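December 25, 2023

Quiet in the office, so I reran the Wainwright no-show forecast against the September bookings from Ralondale. Writing it up now before I forget which file is which.

Background for anyone picking this up cold. Wainwright sell a module that sits on top of the reservation system and tells the front desk how many rooms it can safely oversell on a given night. The pitch is that it learns from each property's own guests. Ralondale has had it switched on in advice-only mode since the fall, meaning it puts a number on the morning sheet and the duty manager is free to ignore it. Boslow wants it too. The sales deck says it "identifies at-risk reservations with up to 100% confidence." I have no idea what that means and I doubt the person who wrote it does either. "Up to" is doing a lot of work.

Data. The export has 2290 reservations, arrivals in September only, canceled-before-deadline already stripped out. I checked the strip by hand on a handful and it looks right, except that group blocks are treated differently depending on who keyed them. If the block was entered as a master booking with a rooming list, every guest shows up as a separate line. If it was entered as a plain block, it shows as a single line with a quantity. The race weekend at Flelunton was keyed both ways, by different people, on the same day. So the biggest event in the month is partly counted by guest and partly by block, and the tool sees two different kinds of thing and calls them both a reservation.

I asked Alfie Wragg about it last week. He said the blocks were "sorted out afterward." Sorted out where? The export doesn't show it. Need to ask again, in writing this time.

First run: settings as shipped. The forecast tracks the actual no-shows nicely on ordinary nights. I was ready to be impressed and then tried the dumbest thing I could think of, which was to predict every night using the average for the same night of the week earlier in the year. The two lines sit nearly on top of each other. On the plain midweek nights I can't separate them by eye, and the error totals are close enough that I wouldn't bet lunch on the difference. Whatever the module has learned from the guests, a spreadsheet seems to have learned it as well.

Second run: took out the group blocks altogether. The module gets slightly better, the average gets slightly better, and the gap between them stays where it was. I'd hoped this would show the module being held back by the bad block data. Doesn't look like it.

Where it goes wrong is the race weekend. Of course it does, and that's the only weekend the manager would want help with. On a normal night nobody at Ralondale is overselling anything. The module wanted to oversell by nine rooms on the night before the race. Runners who have paid an entry fee and trained all summer turn up. They turn up early and ask about breakfast. If the desk had followed the advice there would have been people in the lobby with race bibs and no room, and every other place in town was full, so walking them somewhere else would have meant a long drive and a very bad start time. The manager ignored it. Good.

Wainwright's answer to this (email, forwarded by Alfie) is that the model "needs to see more events." How many more? Ralondale has a single race weekend a year. At that rate I'll be retired. They also suggest tagging event bookings by hand so the model can tell them apart. Fine, but if the reservations clerk is tagging the event bookings, the clerk already knows they're event bookings, and the rule "don't oversell on race weekend" fits on a sticky note.

Things I can't rule out and should be fair about:

- September may just be a bad month to judge on. Late summer leisure traffic tails off partway through and the mix changes. I'd like to see a stretch of dead winter weeks.

- The average I compared against uses a full run of earlier months. A new property wouldn't have that. If Boslow is short on history the module might earn its keep there, assuming it really does borrow from other hotels the way they claim. I have seen nothing to show that it does.

- I don't trust the no-show flag itself. Night audit marks it, and a guest who calls at eleven to say they're stuck on the road sometimes gets flagged and sometimes gets moved to the next day. Depends who is on. Anything trained on that flag inherits it, my average included.

- Card type. The module leans heavily on whether a card was taken at booking. Makes sense on the face of it. But the prepaid rate and the card field are filled in by the same screen, so it might only be picking up the rate. Not tested.

Tried to get the feature weights out for the card question. The report page lets you sort them but won't export, and the labels are cut short so that three of them read the same. Took them down by hand and gave up partway. Leaving the half list in the back of this book, don't use it.

Where I am now: no reason to tell Boslow to buy. No reason to rip it out of Ralondale either while it stays advice-only, though I would like the number off the morning sheet on event weekends, before a new duty manager takes it at its word.

To do:
Ask Alfie for the corrected block list, if it exists.
Get the winter weeks when they close out.
Redo the comparison with prepaid rates split off.
Ask Wainwright what "confidence" is measured on. Expect a brochure.
Check whether the Flelunton block for next year has been keyed yet, and if so, which way.

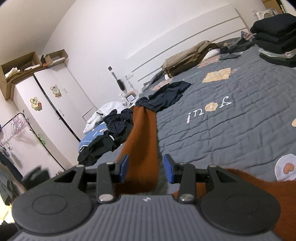 Photo: Alfie Wragg

Recent entries
Night audit flags, who marks what
Ralondale morning sheet, old layout against new
Late checkout fee: did it change anything?
Boslow booking history, first look
Breakfast counts on group weekends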